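The Haddad Memorial Plaque

When a department loses a teacher it loved, somebody has to choose the plaque, and we know that is a hard errand to be handed. The Haddad is our cast bronze model for lecture halls, libraries and reading rooms. It holds up to 54 words in raised lettering – enough for a name, a title and a line the students will remember.
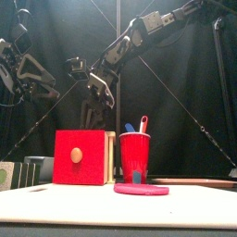

Every order starts with a paper proof, mailed to you at full size, and Clyde Obi in our Faltville shop will gladly go over the wording with you by phone. The standard background is dark brown, but we also offer it painted, and if you'd like a strong, cheerful red like the cup with the two utensils in it, just ask for color 304. Wall screws are included, and a walnut backing board can be added.

Item 1037. Please allow extra time for orders placed in July, and call us any Saturday morning with questions.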